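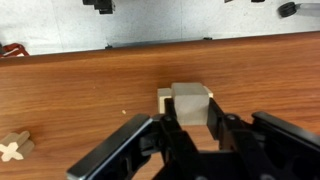

Can a machine tidy up after my kids yet?

toastrack_ken
Serious question. I have a dishwasher, a washing machine and a thing that hoovers the hall and gets stuck under the sofa. When do I get one that puts the toys away?

dilani_p
Ten years. It was ten years when I was at school, too.

gerkura_fan
Bit harsh. At Tolport we've got an arm that shifts 526 cartons a shift and never asks for a brew.
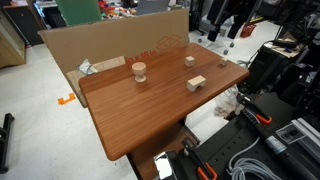 dilani_p
Cartons are the easy bit, Ken's living room is the hard bit. A carton is a carton. Toys are every daft shape going, and each one wants picking up differently. Take the little wooden goblet: do you grab it by the cup or the stem? The arch next to it wants another grip again, and a toddler manages both while eating a biscuit.

gerkura_fan
A toddler also throws them at the cat. Mine's a fair comparison — cartons pay the bills.

toastrack_ken
So four blocks on a clear table, fine. And 1000 bits of plastic under a radiator?
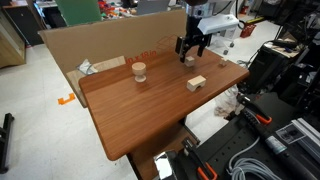

dilani_p
Then you're back to doing it yourself, on your knees, like the rest of us. I'd believe in a block sorter for a workbench before I'd believe in one for a bedroom.

macario_c
Disagree. Get the cubes right and the rest is practice. I'd buy one tomorrow if it did socks.

toastrack_ken
Nothing does socks, Macario. I can't do socks.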